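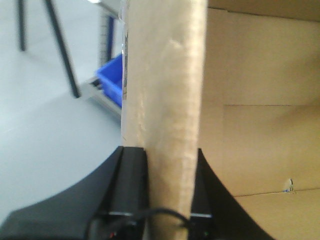

I have been putting off the box mountain since March, and this is the post where I finally tell you how I got on with it. If you came for the bread update, sorry, that's next time.

For anyone new round here, I sell yarn and odd bits of haberdashery from a unit on the edge of Niltbridge, and I am hopeless at throwing cardboard away. Good boxes cost money! So every delivery that comes in gets emptied and the box goes "somewhere safe", and after a winter of that I had 80 of the things and no idea which were any use. Half of them still had their flaps up, the others had been squashed flat by me sitting on them in a temper.

I started at ten in the morning with a flask of tea and a very firm plan. Flaps first. If a box is going to be used again, its flaps have to fold properly, all the way out and all the way in, and the crease has to hold. A flap that has been bent in the wrong place never forgives you – you tape it down and by the time it gets to Prandmont it has popped up like toast. I do a quick pinch along the cut edge as well. A bit of fuzz is fine, every box I own has a bit of fuzz. If the layers slide about when you pinch them, it goes in the recycling.
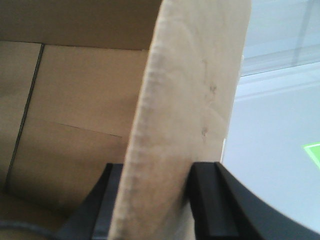 My sister thinks I'm far too fussy about all this and that any box will do if you put enough tape round it. She has also had two parcels burst on her this year, so I'm taking that with a pinch of salt. But she did get me thinking about tape, and I've changed what I do. I used to peel the old stuff off. Now I leave it unless it's flapping about, as peeling takes the top layer of card with it and you end up with a bald stripe that nothing sticks to.

Small marks don't bother me at all, by the way. Smudges, scuffs, a nick on a fold, the bit of somebody's old label that won't shift. People who buy wool from me do not mind a smudge.

Next came the big ones, which are a different job. You can't hold a big box steady and fold it at the same time unless you have arms like an octopus, so I wedge it against something and work one side at a time. I got through 35 before lunch and then had to sit down with a cheese roll.
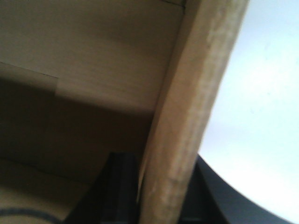
Where it all lives now

Keepers are stood on end, biggest at the back, and I can finally walk past them without turning sideways. The little bits that used to float about (twine, labels, spare rolls of tape, the scissors I have lost 12 times) have gone in plastic bins. I do love a plastic bin. They stack, they wipe clean, and I can carry one with my chin on top when I'm in a hurry.

I had a proper look through the Vendau catalogue for a fancy upright rack to keep flat boxes in and very nearly ordered it, then I saw the postage. So that's on the list for when I win something. I'm keeping ten of each size from now on and the rest can go to whoever wants them – leave a comment if you're moving house.
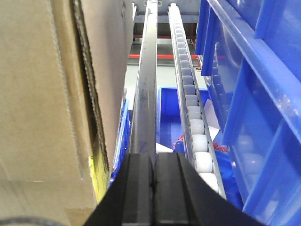 Nina commented on my last post to say she stores hers flat with a strip of paper between the sizes, so she can pull out a whole batch at once. I'm trying that this week and I'm a bit cross I didn't think of it. She also asked whether I cut damaged boxes down for packing, and yes, I do, the good panels make lovely stiffeners for patterns. Slice them on the fold, never across the middle, and mind your thumb.

I still have one heap left that I've been pretending is a table. Tomorrow, maybe, if the kettle holds out.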